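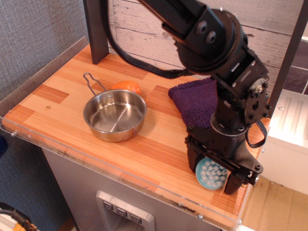

Staggered relabeling is a way of getting more use out of the recordings people make when they teach a robot arm by hand. You take one recorded session, chop it at the moments where the gripper opens or closes, and then give each piece several written instructions instead of one. I've been working with it since January on a toy kitchen, which is a nice size for a small arm and forgiving when things go wrong. A typical job has a saucepan in the middle of the counter, an orange vegetable lying behind it, a folded purple towel toward the back and a round teal thing with white splotches down by the fingers, and the instruction might be "put the round one in the pan" or "move the vegetable next to the towel." Both of those can start from exactly the same layout, and that's the whole idea in a nutshell.

Background

Most people who train arms this way (me included, for a long time) write one sentence per recording. Somebody drives the arm, the arm moves the lid or the carrot or whatever, and the file gets a label like "lid in pan." It's quick and it's tidy, and the policy you get out of it is usually pretty good at the thing it saw. The trouble shows up when you ask for something in different words, or ask for the second half of a job without the first half. My early policies would cheerfully go for the pan no matter what I typed, because nearly every recording I had ended at the pan!

The name comes from the Farkthorpe notes, a set of write-ups passed around among a few hobby and small-lab groups, where the pieces of a session are allowed to overlap a little at the cuts. That overlap is the "staggered" part. Older relabeling schemes cut cleanly, and a clean cut leaves the policy with no idea how to get from one piece to the next. You see it hover. With some overlap it has at least seen the start of the next reach.

How it works

The steps are simple enough to do with a text editor and some patience. First you find the gripper events, meaning every point where the fingers change from open to closed or back again. I smooth the signal before I look for them, or else a jittery servo gives you events all over the place. Then you cut at each event and let each piece run 12 frames into its neighbor on both sides.

Next comes the writing. Each piece gets a plain instruction ("pick up the round thing"), one that mentions a neighbor ("pick up the thing to the right of the pan") and one that names the goal without the motion ("the pan should have the lid in it"). That last kind only makes sense for pieces that finish with something let go, so I skip it for the grabbing pieces. Whoever writes the sentences should be watching the video while they do it. I tried writing mine from memory one evening and mixed up left and right in a whole batch.

After that you train as usual. Each time a piece comes up you pick one of its sentences at random, and the full session with its original label stays in the mix too. Drop the full sessions and the arm gets good at tiny motions but loses the thread of anything longer. I learned that one the slow way.

The Merkex counter tests

My own numbers come from what I call the Merkex set, after the folder it lives in. It has 182 sessions, all driven by hand on toy kitchen counters, with the objects shuffled between takes. I trained one policy on the sessions with single labels and another on the same sessions after relabeling, same settings, same length of training. Then I gave each of them 30 instructions worded in ways that weren't in the training text.

The single-label policy finished 14 of them. The relabeled one finished over 20, and the gain was mostly in the instructions that pointed to a thing by where it was sitting. For plain requests like "pick up the carrot" the two were close enough that I wouldn't bet on a difference. This is one arm and one person's furniture, so please read it with that in mind.

Thin objects on edge are still hard for both. A flat disc is easy to pinch when it's tilted up and miserable when it's lying down, and no amount of nice wording changes what two straight fingers can get under. Soft things are a mixed bag. A towel is easy to grab and then very hard to label, as "fold," "move" and "drag" can all look the same for the first second or so.

Variants

Chauvin cutting uses arm speed in place of gripper events, so a pause counts as a cut. It's handy for wiping and stirring, where the fingers may stay shut the entire time. The downside is that people pause for all kinds of reasons when they're driving - an itchy nose will do it - and you get pieces that don't mean anything. I use it only on sessions with fewer than two gripper events.

Darside labeling hands the sentence writing to a language model and has a person check a sample. I like it for sheer volume, but the position words need the most checking. Mine kept mixing up "behind" and "beside," probably from judging depth off a single camera angle. With two angles it did noticeably better, though I still fix the towel ones by hand.

Open questions

How much overlap is right? I settled on mine by trying a few values, and a slower arm would likely want more. I also don't know how far the trick stretches past short counter jobs. Sessions with five or six objects moved in a row give you lots of pieces, and at some point the short ones swamp the long ones in training unless you weight them down. I've started on that, with a simple cap on how many pieces any single session can contribute per pass, and the first run is still training.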